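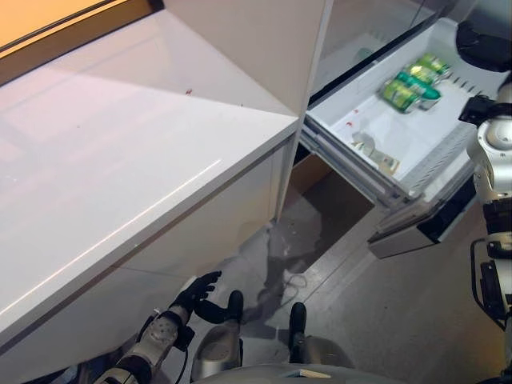 4.2 Fee relief and course choice

The second part of the study looks at whether lower fees change what students sign up for. Koppel College cut the price of its language and history courses by $300 per term and left all other fees as they were. Arport College, which draws on the same high schools, made no change. We compared enrollment at the two colleges over 14 terms, using records for 3,000 first-year students.

The cut had a small effect. Enrollment in history at Koppel rose slightly in the first two terms and then fell back to its earlier level. Language courses showed no clear change. Students who answered the follow-up survey mostly said they had picked a major before they looked at the fees, and many did not know that fees differed by subject.
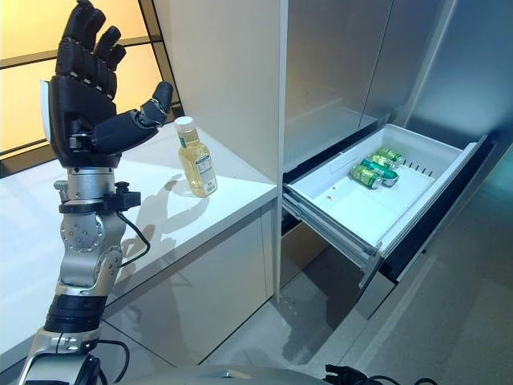 Figure 3

One Arport student wrote on the survey form that the price of a single course meant little to her, as her loan covered the whole term and she would not see the bill until after she graduated. Similar comments came up at both colleges, mainly from students with full loans.

The response rate was 70 percent at Koppel and lower at Arport, where the survey went out in March, close to midterm exams. Part-time students are not included. Their fees are set per credit and could not be matched to the term records.

12 shares
3 comments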